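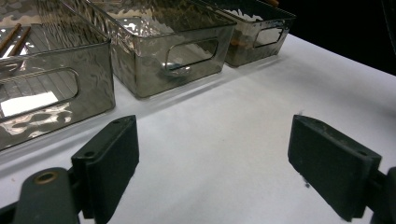
Chopsticks on the left, a spoon in the middle bin.

Search this site Search Go

About us
Posted in April by the Dotov team

Hi, and thanks for stopping by! We're Dotov, a small robot learning shop in Bremholm, and I get to write this page because I lost the coin toss (fine by me, I like talking about this stuff).

What we do is teach robots to put things away. A person picks up a hand-held gripper and sorts kitchen tools into bins, and we record how the hand moved, what the fingers saw and when they closed. Then a robot learns from the recordings. Our method is called Onden, and its one big trick is matching the close-up view at the fingers with the wider view from the head.
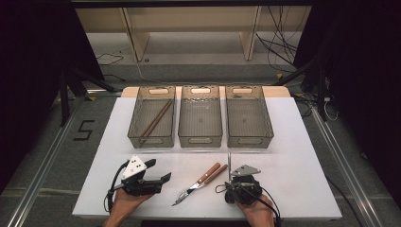 We started out with 200 recordings and the results were pretty sad. Spoons went okay, chopsticks were a mess! At 1400 things began to click, and our current set has 2000. In our last round of tests the robot made 1113 correct drops, and most of the misses were long, skinny things that landed across the rim of a bin. We're working on that now, mostly by recording more two-handed sorting.

The write-up is on the Zinchenko page, along with the sorting rules we give new people. If you'd like to come try a shift with the grippers, write to us! Mornings are best, and the coffee is on until ten.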